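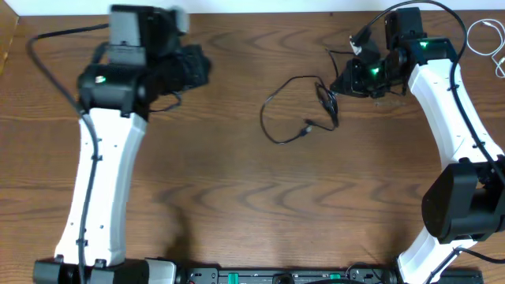 4.3 Recording a cable episode

Read this section after you have finished the arm check in 4.2. It covers one full episode of the cable task on the two-arm Stekus station. The same steps apply to the rope and strap tasks, with the settings listed in 4.6.

Before you start

1. Look at the status lights on both grippers. They must be green. If a light is any other color, go back to 4.2.

2. Clear the table of everything except the cable. Tools and spare plugs left between the arms will end up in the training set.

3. Drop the cable between the two arms from about a hand's height. Do not arrange it. The model has to learn from messy starts, and operators who lay the cable out neatly give it the same start again and again.

4. Check that no part of the task cable lies under an arm's own wiring.

Recording

5. In Catura, open the task list and choose "cable, two-arm." Enter your operator name.

6. Move both leader handles to the rest position, then press the left pedal once. A short tone means recording has begun.

7. Pick up the cable near the plug with one gripper. Use the other gripper to open the loops. Either arm may go first.

8. Work at an even speed. If you miss a grasp, open the jaws, back off and try again. Keep the missed grasp in the recording.

9. When the cable is straight, release it, return both arms to rest and press the left pedal again.

10. Mark the episode as "done," "partial" or "discard." Use "discard" only for a fault in the equipment or a hand in view.

CAUTION: Keep your hands off the table while the arms are powered. To reset the cable, press the right pedal and wait for the hold tone.

CAUTION: Do not pull a cable that has caught on a bracket. Stop the episode and free it by hand with the arms on hold.

Note: An episode stops by itself after 3,000 time steps. Anything cut off this way is saved as "partial."

How many to record

A session is 40 episodes. Change to a different cable halfway through. The first release of the cable model needs 4,000 episodes marked "done," shared among all stations. Send questions about labels to Nazmiye Sönmez, and report arm faults to Ebuka Nwosu before starting another session.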